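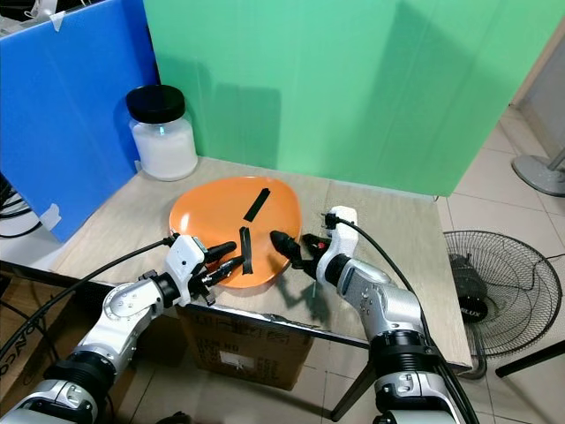
Orange tray, two bits of black tape, light wood table.

Ernatier cloth tape, black, the wide roll - review

Home > Repairs and Odd Jobs > Tapes and Glues

Rating: 4 out of 5
Would buy again: yes, but see the bit about the van

Quick one as I've got the kettle on and a skirting board to finish. Have had this tape since December and used it on most things in the house by now. Bought the Clillirow one before that, and the Datex before that, so I do have something to measure it against.

Price first. Paid 11 pounds for a single roll, which made me wince. The Clillirow is a good bit less and you get two. You also throw half of it away, so.

Tearing. Best thing about it. Tears by hand, straight across, no teeth needed. Thumb and finger, quick twist, done. The Datex went off at a slant every time and left threads hanging that stuck to your jumper. Cold hands make it harder, mind. Did the shed door first thing one morning and had to go back in for the scissors.

Stick. Strong. Stronger than I wanted on one job (wallpaper, my own fault, don't). On bare wood, good. On painted wood, good if you wipe the dust off first. Brick, no. Tried it three times on the outside wall by the tap, pressed it down with a spoon and everything, and it had peeled by teatime. The label says "most surfaces" and I suppose brick isn't most surfaces.

Plastic is where it really wins. Garden hose, split near the connector, four turns round and it's held all through spring at normal pressure. Washing basket handle, same. Lid of the compost bin, same, and that gets slammed.

Residue. Left a strip on the kitchen window frame for two months holding a draught strip up. Came off in one pull with a faint grey line behind it, gone with washing up liquid and warm water. The Clillirow left a gum I was picking at for a week. On the radiator, diffrent story. Went soft, slid, left a brown smear. Keep it off anything hot.

The van. Taped the wing mirror casing after a gatepost had a go at it. Lasted until the first proper motorway run, then one corner lifted and the whole lot was flapping by the second services. Not blaming the tape entirely, it was raining when I put it on. But the packet has a little drawing of a car on it so I think it's fair to mention. Went round it again in the dry with longer pieces and it's still there.

Colour. Black, properly black, matt. Fades to a sort of charcoal on the side that gets the sun. They do a white and a green as well, haven't tried either. My sister has the green on a tent pole and says fine.

Length. Never measured it. Feels like a decent amount. I'm down to the last third and I've been free with it.

The roll itself. Cardboard middle, goes soggy if you leave it in the shed over winter, ask me how I know. After that it won't sit on the dispenser. Finding the end is the usual misery, it's matt on matt and there's no shine to catch. I fold the last centimetre under now, when I remember. I don't rememeber.

Buying it. The big shop in town stopped doing it, or had none the twice I looked. Got mine from Beyene on the ring road, second aisle, bottom shelf behind the rope. Stock code on the shelf ticket ended in 611 if that helps you ask for it. They'll order in if it's out, took under a week. Online is cheaper until you add the postage.

Who it's for. Anyone who mends things badly but often. If you want a tidy finish get something narrower, this is a wide tape and it looks like what it is. If you only need to close a parcel it's a waste of money, use brown.

Lost a star for the brick, the soggy middle and the price. Would've been half a star but the site won't let me.

Edit: somebody asked below about carpet edges. Yes, works, underneath, hoover first. Not on top, you'll trip on it.

9 people found this helpful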